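# Stanska Packing Tape, Wide Roll

The Stanska wide roll is a general-purpose carton sealing tape for mail rooms, stock rooms and household moves. It is supplied by Okoro under item number 403 and is sold by the single roll or by the case.

## Intended use

The tape is intended for closing and reinforcing cardboard boxes of light and medium weight. It should be applied to a clean, dry surface and pressed down firmly along its full length. For boxes that will be stacked, a second strip across each end of the seam is recommended.

The product is not intended for use on painted walls, finished furniture or fabric. Customers who need to bundle loose items should order the Ceker paper band, listed separately.
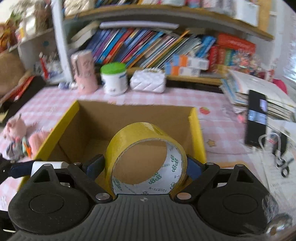
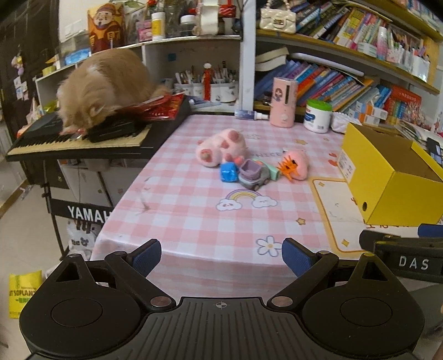 *Top: yellow packing tape and an open cardboard box. Bottom: toys on a checkered tablecloth.*

## Ordering

- Single roll: item 403
- Full case: item 269
- Standing orders: minimum of 2,000 rolls per year

Standing orders are reviewed each January. Changes to quantity or delivery address must reach the Skendarar warehouse in writing before the review closes - late changes are carried over to the next order period.

## Storage

Rolls should be kept in their case, flat and away from direct sunlight. Tape that has been stored in a cold room should be brought to room temperature before use. Older stock should be used first.

## Returns

Unopened cases may be returned at the customer's expense. Opened cases are accepted only where the tape is faulty, and a sample roll must be enclosed with the return form. Single rolls cannot be exchanged.

Page last revised 2023-07-13.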